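List: cell-maintenance
Subject: Re: Cable dressing and base plate check, Tavus cell

Dear colleagues,

The Jumwood workshop wrote to the list on Sunday:

> We are preparing our second two-arm cell and would like to follow
> the Tavus arrangement. Could Drudia confirm how the arm cables are
> to be routed, how often the base plate bolts are checked, and
> whether the table has to be cleared before the arms are homed? Our
> first cell lost an encoder signal twice in September and we suspect
> the cable at the elbow.

The maintenance office at Drudia is pleased to reply. The answers below apply to the Tavus cell as it is now set up and replace the notes circulated with the Urio handover.

Both arms are bolted to one common base plate along the front of the table. The plate bolts are checked every 500 operating hours, and again whenever an arm has been removed. Please tighten from the center of the plate outward and mark each bolt head with paint pen when it is done. A bolt whose mark has moved is to be replaced and entered in the cell log.

Each cable is to leave the base with enough slack to form an open loop over the joints and a second loop above the gripper. Earlier practice was to tie the cable to the elbow housing. We have withdrawn that instruction, as it placed the bend in the same spot on every cycle.

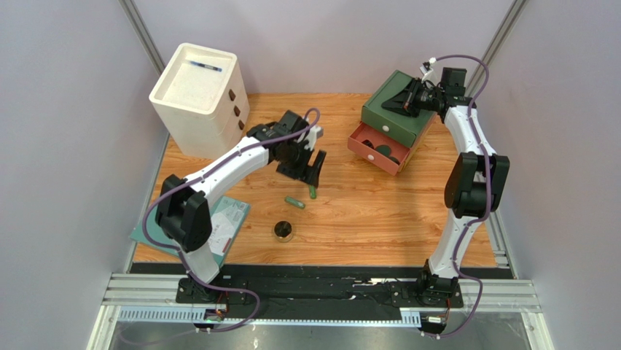 Tavus cell, both arms over the table. The purple cables loop above the grippers; the connector boards are at the foot of each arm.

The small circuit board at each base should be inspected with the power off. Check that every connector is fully seated and that the cable does not pull on it at full reach. Our own signal faults were traced to this point - the elbow was not involved - and we suggest that Jumwood begin there. The replacement cable is stores item 286.

As to the table, it does not have to be cleared for an inspection of the cables. It must be cleared before homing. This includes drawer units, books and printed sheets as well as small parts, and any open drawer should be closed before its unit is lifted out. After homing, run both arms at 20 percent speed through one full sequence and watch the loops throughout. If a loop touches a gripper or catches on a joint, stop the cell and adjust the slack at the base.

Revised inspection sheets are available from this office on request. Sites still using sheet 29 are asked to discard it.

Respectfully,

Cell Maintenance Office
Drudia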